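Parallel jaws vs. padded fingers for soft stuff, two arm bench setup

Started by tileandtorque

Okay, this got long, sorry in advance. I asked back in September about gripper options for a two arm tabletop setup and a few of you told me to just try things and stop reading spec sheets. So I did! I've been going back and forth between the Prirmont jaws (the cheap ones, I paid 599 for the pair) and a set of Rind fingers (1476, ouch, and that was with the discount). Both running off the same Coko controller so at least that part is constant.

The thing I care about is soft, floppy, annoying objects. Anything rigid I can pick up with pretty much whatever. Fabric is where my setups go to die, especially fabric with another object right under it, so that's what I've been spending my evenings on.
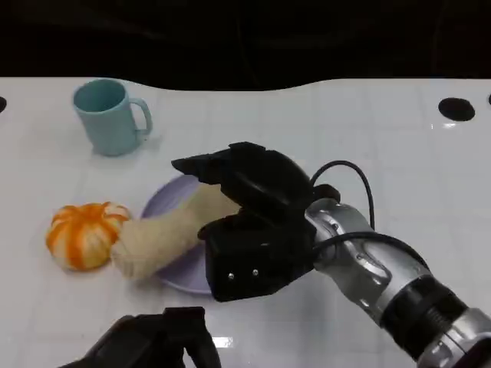 Right gripper closed on the fuzzy beige thing, over the lavender plate.

My notes so far, in no real order:

Squared-off tips are great at getting a bite on fabric and pretty bad at knowing when to stop. If you come in low to get the bottom jaw under the cloth you are also very close to getting it under the rim of the plate, and then you're lifting a plate. I've done that more times than I'd like.

Jaw force matters way less than I figured. I had it cranked up for the first couple of nights and then dropped it by a lot and the grasp rate barely moved. Approach angle was the big one for me.

The controller is fine. I know people here have feelings about Coko. The gripper channel lags a little behind the arm channel and you can see it if you log both, but you can work around it with a short hold before the lift.

Out of my last 17 tries with fabric on a plate, 7 were what I'd call clean, meaning cloth up, plate stays put. That's the number I'm trying to improve. Ideas welcome.

greasefitting

7 of 17 on plush is not terrible for stock jaws. What are you using for tip material? If it's bare plastic or metal on the contact face, get some thin silicone on there before you change anything else. It costs nothing compared to what you spent on the Rinds and it was the single biggest jump I ever got on cloth.

ohmybackemf

Gonna disagree with greasefitting here. Silicone on plush picks up lint like crazy and after a day of running you've got a fuzzy pad holding a fuzzy object, and the friction goes right back down. You end up wiping the tips all the time and your numbers depend on when you last cleaned them. I'd go for texture in the hard tip instead, shallow grooves across the closing direction.

greasefitting

So wipe them? It takes a few seconds. I put it in the reset between runs and never think about it.

ohmybackemf

You never think about it and then somebody else runs your bench and doesn't do it and spends a week wondering why the policy got worse. Ask me how I know.

slowservo

Not to pile on but I think the wrist camera is the part you should be talking about, tile. Where is it mounted and how much of the view does the gripper itself eat up? I had a Rind set for a while and loved the fingers, but the housing blocked so much from my mount that I was basically grasping blind for the last couple of inches. Went back to skinnier jaws because of that and nothing else.

tileandtorque

Good question, and yeah, I've been grumpy about this too. The wrist view is tight. I get a decent look between the fingers when they're open, and then the housing takes a huge bite out of one corner, so anything on that side of the table pretty much disappears until the arm swings away. 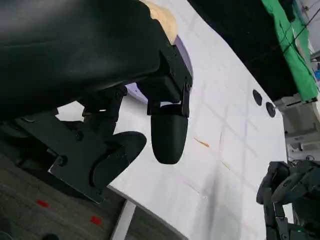
I've thought about moving the mount out to the side on a longer bracket, but then it's one more thing to whack into the other arm, and the two wrists already come closer to each other than I'm comfortable with. For now I'm leaning on the head camera for the approach and only trusting the wrist for the last bit, to see if there's cloth in the gap or not. It kind of works? The handoff between the two is where I lose most of my bad tries, I think. I should go back through the logs and sort them properly before I say that too loudly.

On tips: bare right now. I have silicone tape in a drawer somewhere. I'll try it, and I'll try the grooves too if I can talk myself into messing with tips I already paid for.

slowservo

Longer bracket is a trap, I've broken two. If you can rotate the camera around the wrist instead of moving it out, even a little, you might get the housing out of the corner you care about. Redo your extrinsics after, obviously.

hexkeyhoarder

Question from the cheap seats: has anybody run the Hernia firmware on a Coko? (Yes it's really called that, the guy who wrote it said it was because of what he got from lifting the old controller.) It's supposed to fix the gripper lag. I have it downloaded and have been too chicken to flash it.

ohmybackemf

Ran it for a month. Lag is better. It also forgot my joint limits twice after a power cycle, so I'd keep it off anything with two arms that can reach each other.

hexkeyhoarder

Welp. Staying chicken.

greasefitting

I've had it on since spring with zero issues, for what it's worth. Single arm though, so maybe that's the difference. Back up your limits to a file and load them on boot, and it's a nonissue.

ohmybackemf

A nonissue with an extra step you have to remember, sure. I'm sensing a pattern with you :)

tileandtorque

Haha, okay you two. I'm going to hold off on the firmware until the tip stuff is sorted, one change at a time or I'll never know what did what.

Plan for the next few nights: silicone tape on the right gripper only, left one stays bare – same cloth, same plate, same controller settings – and I'll swap which arm goes first. After that I'll rotate the camera like slowservo said and run it all over again. If the cheap jaws with tape get anywhere near the Rinds I'm going to be a little bit mad about that 1476.

slowservo

Swap the tape to the other side halfway through too. My left and right arms never behaved the same, even with identical everything.

tileandtorque

Ugh, you're right. Adding it to the list. Does anyone have a number for how thick the tape can be before the jaws stop closing all the way? Mine is the thicker kind and I don't want to mess up the zero position.

greasefitting

Just re-home with the tape on and you're fine up to a millimeter or so per side. Past that I've had it peel at the corners.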